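Kancombe kept its lights on this March, and I got to be there for the switch

So the power work at the Kancombe swim hall is finally done, and if you've been missing your morning laps (I sure have!), the doors open again at 6. No more cold showers, no more changing by the glow of an exit sign. I stopped by before lunch and stayed way longer than I meant to.

Quick recap for anyone new in town. The old wiring went in when the building was still a laundry, and it had been tripping all winter. The pool shut 13 times between fall and now, once in the middle of a kids' swim meet — my niece was in lane three and still talks about it. The town finally signed with Plornel to redo the whole supply, and the job took three weeks longer than planned. I'm told a late parts order was to blame.
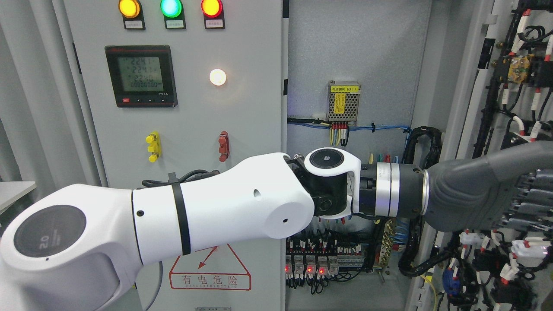 The control cabinet with its door open.

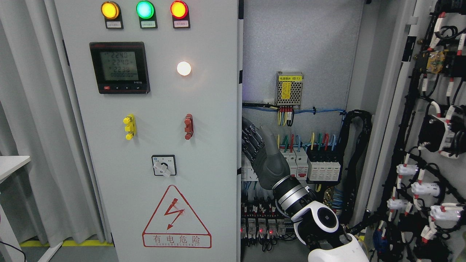 Mahnaz Sharifi told me the sauna was what she'd missed most, and that she had been driving up to 40 minutes to the one at Clillon all winter long. She wants to know if the town will give back the months people paid for and couldn't use. Good question, and I asked it at the front desk. Members get their passes extended through the summer, but there's no cash coming back. Day tickets from the swim meet are still good too, so dig through your coat pockets.

The water aerobics group is back in its old morning slot, and the sign-up sheet is by the vending machine. It was already half full when I left, so don't wait too long. The snack bar stays closed for now — they're still looking for someone to run it, and I really do miss those fries.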